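When a Robot Lets Go Too Soon
For Young Readers
Published by the Lindqvist Learning Center
Reviewed 5/9/23

Robots do many jobs that people find tiring. They sort packages, stack boxes and pick up small objects again and again. Like all machines, they can also make mistakes. When a mistake happens, engineers call it a fault.

One fault studied at the Collex workshop concerned paper. A robot named Munell was asked to pick up sheets of paper and place them in a tray. During one test, it made up to 400 attempts. The records showed that the paper was held safely 232 times. In many of the other attempts, the gripper closed and the paper slipped away.

Paper is harder to hold than it may seem. A block keeps its shape when it is squeezed. A sheet of paper can bend, fold or slide. If it is leaning against something, a robot may also have trouble judging where the paper ends and the wall begins. 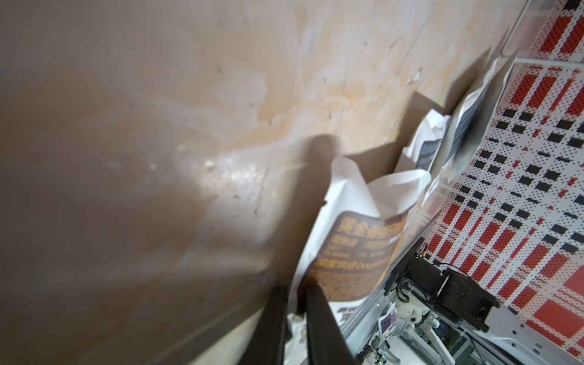

Crumpled papers against a wall, as seen from close to the robot's two gripper fingers.

Sunita Mbeki, a safety engineer, led the study of the fault. Her team found two causes. The first was a worn pad on one finger. The second was a setting that told the robot to lift before its fingers had fully closed. The pad was replaced and the setting was corrected.

A fault of this kind can also be a safety matter. A person who sees a robot drop something may wish to reach in and help. This must never be done. The robot does not know that a hand is there, and it may begin to move again without warning.

Young visitors to a robot workshop are asked to follow these rules:

Stay behind the yellow line.
Keep hands, hair and sleeves away from moving parts.
Tell an adult if a robot drops an object or makes a strange noise.
Do not touch a robot that has stopped. It may still be switched on.

Word to know
Gripper: the part of a robot that takes hold of things.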